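**Minutes of the fittings and décor meeting, Brirora rooms**

Start 4.00. Present: the chair, the minute-taker, two from Jisow, one from Galtex (left before item 6).

**1. Last minutes**

Agreed with one correction. The quote for the corridor lights was from Mulcahy and should not have been put under Galtex. Signed by the chair.

**2. Wall prints**

The teal prints are staying. Jisow had asked whether people would like something plainer, and put two grey samples on the table. Only one person preferred the grey. It was felt that the moon and flower designs suit the cream paint and that we would soon miss them.

There was some talk about whether the big round shapes should all be the same colour. Left as they are.

Spare prints are in the store cupboard, flat, under the rolled blinds. They should not be stood on end.

**3. Tiles**

The white tiles with dark grout were discussed at length. One view was that white shows every mark. The other was that marks ought to show, as then they get wiped. Grey grout was suggested and turned down on cost, as the whole lot would have to be raked out.

Agreed:

- Tiles to be wiped with a damp cloth and the ordinary cleaner. No cream cleaner and no scouring pads.
- Grout to be gone over with a soft brush once a month.
- One box of 16 spare tiles to be ordered through Galtex, same size and finish. Spending limit 150 pounds including delivery.

Galtex asked for a loose tile to match against. Minute-taker to post one.

**4. Trim and corner posts**

The pale pink trim was liked by everyone except one, who finds it too sweet. No change. Jisow will send the paint reference so that a small tin can be kept for touching up. Corner posts to be left bare metal and not painted.

**5. Corridor lights**

Mulcahy's price covers 34 fittings. The chair thought this was too many and will walk the corridor with the plan before replying. Carried over to the next meeting.

**6. Any other business**

The kettle in the side room has been replaced. The old one can go.

The key to the store cupboard is still missing its tag. Jisow to bring a new one.

A request was made for a fifth chair in the side room, as there are only 4. Agreed if one can be found upstairs. No money to be spent on it.

**7. Next meeting**

In January, same room, 4.00. Lights to be taken first.

**Attached to these minutes**

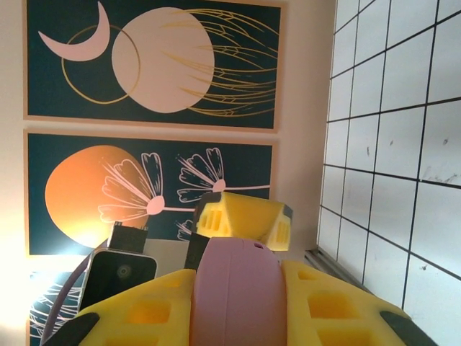
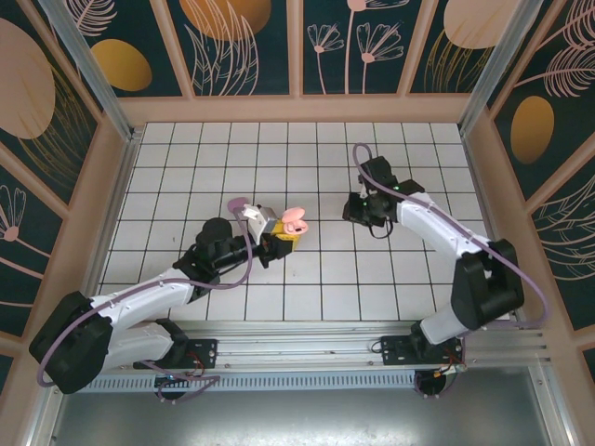

Items 2 and 3: teal prints and white tiles with dark grout.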